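Research Assistant in Mathematical Population Genetics
Wedthorpe Institute, Tustden site
Fixed term, full time, start in May

Applications are invited for a post on the Cekness project, which studies the loss of rare alleles in finite populations with overlapping generations. The work is theoretical and computational. There is no laboratory component.

The standard model assumes constant population size. The project relaxes this and allows size to vary as a Markov chain between 400 and 2,000 individuals. Fixation probabilities are known in the diffusion limit only, and the error for small populations has no useful bound at present.

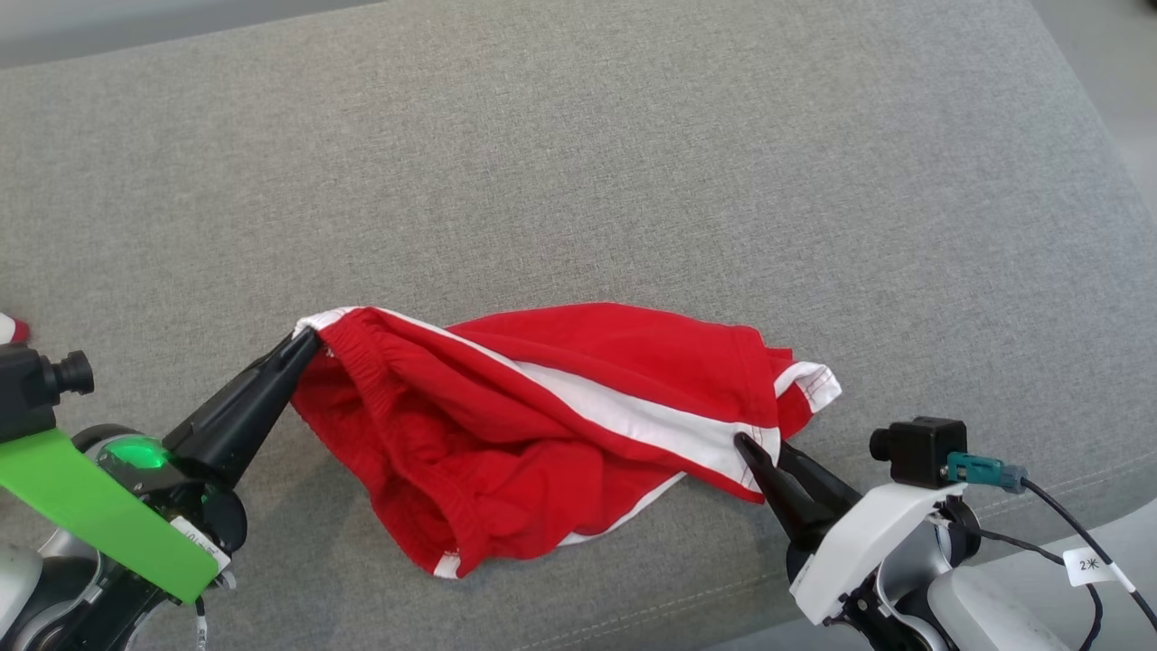
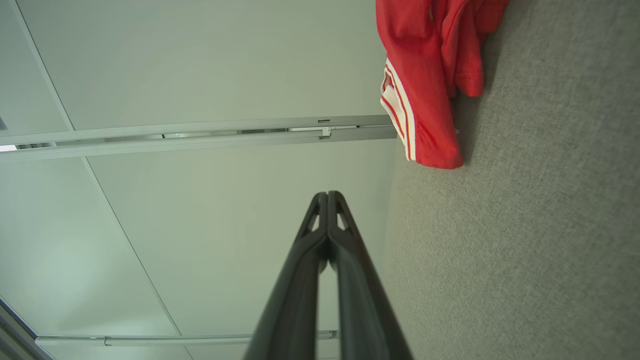 The person appointed will:
- derive moment equations for models with up to 20 types
- maintain the simulation code (Wei, written in C with a Python interface)
- check numerical results against exact solutions for two and three types
- contribute to papers and to the project's monthly report

Applicants should hold a master's degree or equivalent in mathematics, statistics or physics. A sound knowledge of stochastic processes is required. Prior study of biology is not required, but the successful applicant will be expected to read the relevant literature.

The salary is on grade 19 of the institute scale. Part-time working can be considered.

Send a CV, a covering letter of no more than two pages and one sample of written mathematics to the Tustden office, quoting Cekness in the subject line. Interviews will be held in March, in person or by video link.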